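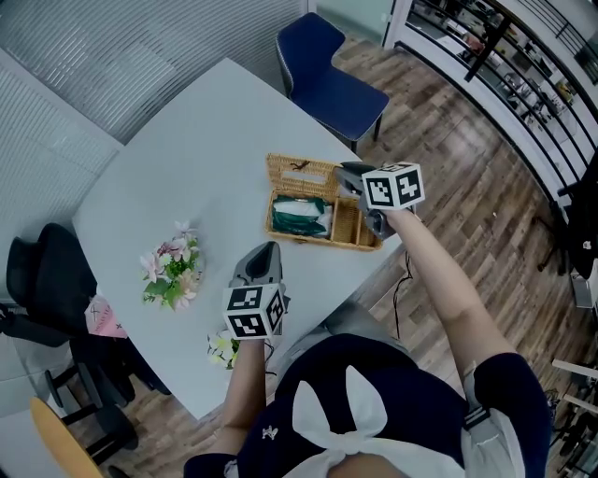 회사 소개

그라볼리아(Gravolia)는 로봇과 자동화 장비를 들여놓으려는 회사, 학교, 연구실의 구매 계획과 예산 작성을 돕는 회사입니다. 장비를 직접 만들거나 팔지 않습니다. 특정 제조사의 대리점도 아니며, 판매 수수료를 받지 않습니다. 수입은 고객이 내는 자문료와 교육비가 전부입니다.

고객은 대부분 처음으로 로봇 장비를 사는 곳입니다. 포장 공정에 팔 한 대를 놓으려는 식품 공장도 있고, 조작 학습용 데이터를 모으려고 손에 쥐는 그리퍼와 마커, 카메라를 갖추려는 대학 연구실도 있습니다. 규모는 달라도 처음 보내오시는 문의는 비슷합니다. 얼마를 잡아야 하는지, 무엇부터 사야 하는지, 견적서에 없는 비용이 무엇인지입니다.

시작

대표 스네하 두베이(Sneha Dubey)는 물류 설비 회사의 구매 부서에서 일했습니다. 그곳에서 본체 가격만 보고 결재를 올렸다가 설치 단계에서 전기 공사비와 안전 울타리 비용이 나와 일정이 밀리는 경우를 여러 번 겪었습니다. 퇴사 후 지인 회사의 장비 계획서를 검토해 준 것이 첫 일이었고, 같은 건물의 다른 회사가 검토를 부탁하면서 사업자 등록을 했습니다.

초기에는 공장 자동화만 다뤘습니다. 지금은 연구실과 교육기관 쪽 일이 절반을 넘습니다. 연구실은 공장과 사는 물건도 다르고 예산 구조도 다릅니다. 과제비로 사는지 학과 예산으로 사는지에 따라 살 수 있는 품목이 달라지고, 소모품과 자산의 경계도 기관마다 다르게 봅니다. 그래서 연구실용 양식은 따로 만들어 쓰고 있습니다.

하는 일

1. 도입 전 작업 검토
장비 목록을 만들기 전에 작업부터 봅니다. 사람이 지금 그 일을 어떻게 하는지, 물건의 크기와 재질이 얼마나 다양한지, 작업대 높이와 주변 통로 폭이 어떤지를 기록합니다. 바구니에 천이나 조화를 담는 것처럼 단순해 보이는 작업도 물건이 눌리거나 휘는 정도에 따라 필요한 집게가 달라집니다. 검토 결과는 문서로 드립니다. 장비가 필요 없다고 판단되면 그렇게 적습니다.

2. 예산서 작성
자체 양식인 페르켈리(Ferkelley)를 씁니다. 비용을 본체, 주변 장치, 설치, 운영의 4개 묶음으로 나누고, 각 줄에 지출 시점과 결재 담당을 적게 되어 있습니다. 견적 유효기간과 납기 칸도 있습니다. 환율이 걸린 품목은 견적 당시 환율을 함께 적어 나중에 차이를 설명할 수 있게 했습니다. 계약 고객에게는 스프레드시트 원본을 드리며, 사내 양식에 맞게 고쳐 쓰셔도 됩니다.

3. 견적 비교
같은 조건으로 최소 3곳에서 견적을 받습니다. 조건을 먼저 문서로 정하고 그 문서를 업체에 보내므로, 받은 견적을 항목별로 나란히 놓을 수 있습니다. 교육비가 포함되었는지, 보증이 출고일부터인지 검수일부터인지, 부품을 국내에 두고 있는지도 같은 표에서 비교합니다. 업체 선정은 고객이 합니다.

4. 검수와 초기 운영
장비가 도착하면 사양서와 대조하고 검수 기록을 남깁니다. 초기 운영 기간에는 고장과 정지 사유를 적는 일지를 함께 만듭니다. 다음 해 유지비를 잡을 때 이 일지를 씁니다.

데이터 수집 장비에 대하여

최근 문의가 가장 많은 분야라 따로 적습니다. 사람이 그리퍼를 양손에 들고 작업하면서 데이터를 모으는 방식은 로봇 팔을 여러 대 사는 것보다 초기 비용이 낮은 편입니다. 다만 예산서에서 자주 빠지는 항목이 있습니다.

첫째, 여분 부품입니다. 손가락 부분은 물건과 계속 닿기 때문에 교체분을 처음부터 넣어야 합니다. 마커를 쓰는 장비라면 마커의 여분도 필요합니다. 인쇄면이 긁히거나 모서리가 들뜨면 인식률이 떨어질 수 있습니다.

둘째, 케이블과 전원입니다. 케이블이 작업대 아래로 늘어지는 배치라면 고정 클립과 바닥 덮개를 함께 사야 합니다. 금액은 작지만 나중에 따로 사려면 결재를 다시 올려야 하는 기관이 많습니다.

셋째, 작업 소품입니다. 바구니, 천, 꽃, 그릇 같은 물건은 한 세트로 끝나지 않습니다. 색과 크기가 다른 것이 있어야 하고 보관할 선반도 있어야 합니다. 소품은 단가가 낮고 품목이 많아 영수증 정리에 시간이 듭니다. 저희는 품목을 묶어 분기별로 사도록 권합니다.

넷째, 저장 장치입니다. 영상은 용량이 큽니다. 하루 작업 시간과 카메라 수, 보관 기간을 먼저 정하고 저장 용량을 계산합니다. 백업까지 넣으면 처음 생각한 용량의 두 배 이상이 되는 경우가 흔합니다.

다섯째, 사람의 시간입니다. 작업자 인건비와 함께 검수자, 정리 담당의 시간도 넣습니다. 양손으로 장비를 드는 일은 팔에 부담이 가므로 휴식 시간을 포함해 하루 작업량을 잡아야 합니다. 쉬는 시간 없이 짠 계획은 첫 달부터 맞지 않습니다.

공간도 함께 봅니다. 새 방을 꾸미는 것보다 쓰던 사무실 한쪽을 작업 공간으로 바꾸는 경우가 많은데, 이때는 조명과 의자 배치, 작업자가 팔을 뻗을 수 있는 거리를 확인합니다. 작업대는 높이 조절이 되는 것과 안 되는 것의 가격 차이가 크므로 작업자가 몇 명인지에 따라 정합니다.

진행 사례

응코보(Ngcobo) 물류센터
소형 상품 분류 구간에 자동화 장비를 놓을지 검토한 건입니다. 고객은 처음에 전 구간 도입을 생각했으나, 작업 검토에서 물량의 대부분이 한 구간에 몰려 있는 것을 확인했습니다. 그 구간만 먼저 진행하고 나머지는 다음 회계연도로 넘겼습니다. 예비비는 별도 줄로 두었고, 바닥 보강 공사에 일부를 썼습니다.

스코도라(Skodora) 과제
대학 연구실 두 곳이 함께 쓰는 조작 데이터 수집 환경을 계획한 과제입니다. 총예산 상한이 먼저 정해져 있어서 장비 수량보다 소모품과 저장 장치 비율을 맞추는 일이 주였습니다. 소품 500점의 구매 목록과 보관 방식을 정리했고, 공동 사용 장비의 수리비를 어느 쪽이 부담할지도 계획서에 넣었습니다. 장비 발주는 11월에 마쳤습니다.

일하는 방식

첫 상담은 무료이며 전화나 화상으로 합니다. 이후 작업 현장을 방문하고 검토 범위를 정한 뒤 계약합니다. 자문료는 범위에 따라 정액으로 정합니다. 장비 금액의 일정 비율로 받지 않으므로 비싼 장비를 권할 이유가 없습니다.

소규모 검토의 기본 요금은 300만 원이고 부가세는 별도입니다. 현장 방문 한 번과 예산서 초안, 수정 한 번이 들어 있습니다. 방문을 추가하거나 견적 비교까지 맡기시면 별도로 산정합니다. 교육기관은 행정 서류가 많은 점을 감안해 일정을 넉넉하게 잡으며, 요금은 같습니다.

고객의 견적서와 도면은 다른 고객에게 보여 드리지 않습니다. 사례로 소개하는 내용은 미리 동의를 받은 범위 안에서만 씁니다.

맡지 않는 일

로봇 프로그래밍, 기계 설계, 인증 시험은 하지 않습니다. 필요하시면 해당 업무를 하는 업체 목록을 드리지만 소개비는 받지 않습니다. 이미 발주가 끝난 장비의 가격 적정성을 소급해서 평가하는 일도 맡지 않습니다. 보조금 신청서 대필 역시 하지 않으며, 신청서에 첨부할 장비 내역과 산출 근거까지만 작성합니다.

문의하실 때

다음 내용을 적어 주시면 첫 상담이 빨라집니다.

자동화하려는 작업과 현재 작업 인원
설치할 장소의 면적과 전원 조건
예산 상한과 집행 마감 시기
이미 가지고 있는 장비 목록
결재 단계와 담당 부서

정해지지 않은 항목은 비워 두셔도 됩니다. 작업 모습을 찍은 사진이나 짧은 영상이 있으면 함께 보내 주십시오. 상담 신청은 문의 페이지에서 받으며, 접수 순서대로 연락드립니다. 회계연도 말에는 검토 요청이 몰리므로 마감이 정해진 건은 접수할 때 표시해 주시기 바랍니다.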